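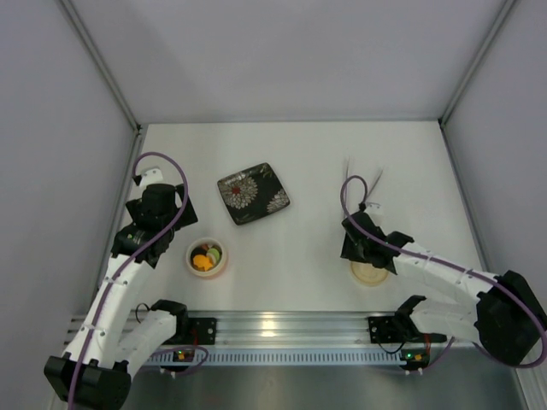
6 min read

What I Learned About Robot Rules at the Povcombe Open Day

I should say up front that I went to Povcombe for the free lunch. My friend Tayla Tipoki had a spare ticket, the bus leaves from the end of my street, and I'd heard the food hall was good (it is, get the dumplings). I did not expect to come home with 16 pages of notes on safety practice and a mild obsession with cable clips!

The open day was spread over two floors of the old Unnithan building. You sign in, you get a lanyard, and then you're given a laminated card with the house rules on it, which most people stuffed straight in their pockets. I read mine in line for coffee. No reaching over a rail. No leaning on a frame. If a green light is on, treat the arm as live, even if it hasn't moved since you walked up. That last one stuck with me, and I spent the rest of the day looking for little green lights everywhere.

Our guide was Salamatu Balogun, who writes the work cell procedures for Trana and talks very fast. She took us straight to the two-arm tabletop cells, which I liked a lot more than the big machines downstairs. They're a pair of white arms on a metal rail with a white table behind them, and on the table there's a black flowered plate and a little round bowl with bits of food-looking stuff in it. The job is handling things you'd find at dinner. I could have watched it all afternoon.

What surprised me is how much of the rule book is about stuff you'd never think to ask about. Take the cables. The ones on these arms are bright purple, and I figured that was somebody being cute. Salamatu said their rule is that a moving cable has to be a color you can pick out at a glance against everything else in the cell, and it has to have enough slack for the full reach of the arm. So you get these big goofy loops up over the wrists. Too tight and the connector takes the strain, too loose and it wanders into the work. They check the loops at the start of every shift by running each arm out slowly to its limits, with one person watching and doing nothing else. "Nothing else" is underlined in the procedure. I asked.

Then there's the shared space rule, and this is where our group got into it a bit. With two arms on one table, there's a patch in the middle that both of them can get to, and Trana's rule is that you decide before the run which arm has right of way there. The other one waits or goes around. It's written on the run sheet, with initials. A man named Colin Goodall, who told us he'd spent years in packaging plants, thought this was overkill for arms that size. His view was that you slow everything down to a crawl and let them sort it out. Salamatu was very patient with him. Slow is good, she said, and they do that too, but two slow arms can still tangle, and then somebody wants to stick a hand in to fix it. 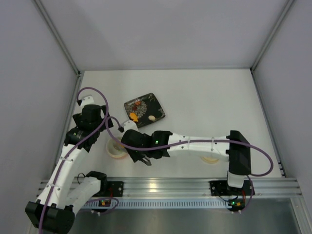

And the hand is what all of it comes back to. Their rule for clearing a jam goes stop, power off, wait for the lights to go out, say out loud that you're going in, then go in. I loved the saying out loud part. Tayla tried it at home with the garbage disposal and says it makes you feel ridiculous, and also a lot more careful.

After that we had a talk from Güven Gezer about the Clemel checklist, a shared set of good practices that a bunch of small shops around there have signed up to. It started in May with one page and has grown some. He had a slide with 533 near-miss reports on it, sorted by type, and the biggest pile by far was things left on the table that weren't on the run sheet. A pen, a spare lid, somebody's mug. So now the checklist says every object in the cell gets listed before power-up, down to the dishes, and if you add one you stop and write it in. He also wants food props swapped out on a schedule and the surface wiped between sessions, and a woman behind me asked what counts as wiped, and that went on for nearly 16 minutes. (There is a whole section on it. Of course there is.)

I'll admit the talk was long and the chairs were terrible. But I did like that Güven put up the reports that made his own shop look bad. One of his people had taped over a status light because it was annoying on video. They rewrote three rules after that one.

A few practical things if you're thinking of going next time. Wear flat shoes with closed toes or they'll hand you the ugly overshoes. Long hair gets tied back, loose scarves go in a locker, and the lockers take coins. Photos are fine from behind the yellow line. Tamsin Pomare at the front desk has copies of the checklist if you ask, and she'll email you the long version too. Groups on the upper floor are small, so sign up for the tabletop cells as soon as you get your lanyard. We nearly missed out because I was looking at dumplings.

I've put in for the follow-up session on run sheets, and Tayla says she's coming if there's lunch.

Posted 08/01/2025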